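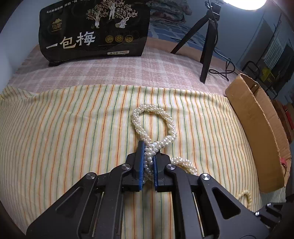 How do I untangle a twisted pearl bead rope without restringing it?

Asked by Tahira Rana in Jewelry Care and Storage
Viewed 193 times, 3 answers

So I finally cleared out my dresser drawer in May and found my twisted pearl rope wound up with a plain single strand, and now I can't tell which loop belongs to what. They're glass pearls, I'm pretty sure, nothing fancy, but I wore them at my sister's wedding in Rirnolville and I'd hate to snap the thread. I've been at it on a striped tablecloth and the stripes make my eyes go funny. Do I pull the single strand out first, or undo the clasps? And is the rope supposed to stay twisted? I don't remember if it came that way!

Tags: beads, necklaces, tangles, storage

Answer 1 (accepted), 21 votes
Daniyal Bajwa

Single strand first, and yes, open every clasp before you do anything else. Find one clasp end of the single strand and feed it back through the loops a little at a time, pushing slack toward the knot. Don't tug. If it's tight, lay the whole thing flat and wiggle the knot with two blunt toothpicks (I use the plastic kind).

The rope is probably meant to be twisted. Mine is 5 thin strands joined at both ends, and you give it a few turns before you close the clasp. If you let it go slack it just hangs there like noodles. Look at the ends: if all the strands go into one cap, it's a torsade and the twist is on purpose.

Swap the striped cloth for a plain dark towel, you'll see the thread so much better.

Comment from Tahira Rana: They do all go into one cap! Got the single one free after two cups of tea. Thank you!!

Answer 2, 3 votes
Juka

Baby powder. Works on chains anyway, never tried it on pearls. Might get in the holes I guess.

Answer 3, 2 votes
hashmi_beads

Please skip the powder on coated pearls, it's a pain to get off and rubbing dulls them. For storage, clasp each necklace shut and lay it in its own soft pouch. Hanging long ones stretches the thread over time.

Related: How often should I restring a necklace?
Log in to answer this question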